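How to record your first grasps with the hand-held gripper

Posted 2023-04-28 by Valentyna Bondarchuk, Orari robotics club

Right, so you've joined the club, you've signed the kit sheet and you want to teach a robot to pick something up. Lovely! Before anyone lets you near an arm you'll be collecting demonstrations by hand, and I've written this page so I can stop explaining it at the top of my voice every time we get new starters.

You'll need the gripper, a charged battery, a clear memory card and a few small things to handle. I like tubes, cases with a lid, mugs, anything with a handle really. Put them on the table in front of the black cloth and leave yourself elbow room. Our lot stuck letters on the cloth last August and they've stayed up ever since.

Check the fingers first. Each one has a small black-and-white square marker on it, and the software works out how far open the jaws are from those two squares. If one's smudged, wipe it with a dry cloth (not your sleeve, MacPherson team, I'm looking at you). Then squeeze the trigger slowly a few times and watch that the orange pads meet evenly. 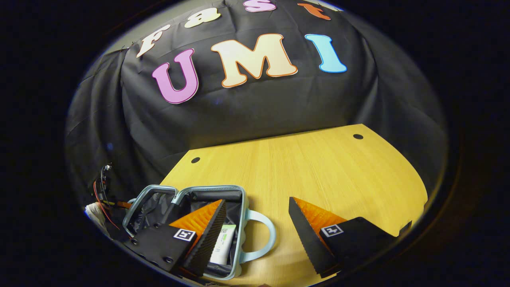 Now pick one task and say it out loud in a single sentence. "Take the tube out of the case." "Move the mug by its handle." If you need an "and then" in the middle, it's two tasks, so record them separately. My first attempt had me opening, emptying, shutting and tidying all in one go, and the training run made absolutely no sense of it.

Press record, wait 2 seconds with the jaws open, then go in. Move at the speed you'd pass someone a full cup of tea. Come at the object from the front so the lens keeps it in view, close the jaws, pause a moment, lift, put it down, open, back away, stop. Your wrist will want to do clever twisty things. Try not to let it!

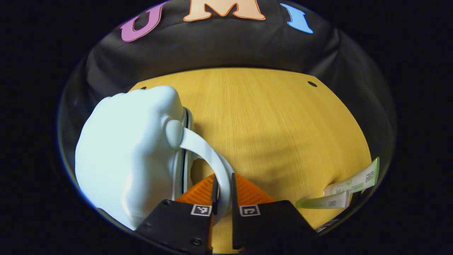
Handles are fiddlier than they look, by the way. Get the handle well down between the pads before you squeeze, or it slides to the tips and pings out. Rigid things also push back, so close gently and let the soft pads bend round them.

Do 30 goes at each task and shift the object a bit every time. Turn it, slide it left, bring it nearer. If you muck one up, stop the recording, mark it as a bad take in the log and carry on. The Skeltetti group has more than 2,000 clips on the shared drive now, and most of the trouble we've had came from bad takes with good labels.

When you've finished, copy the card into the Dilline folder under your own initials, check that the first and last clips open properly, and put the battery back on charge. New starters get the arm from week 3, so bring your clips along then and we'll pick a set to train on.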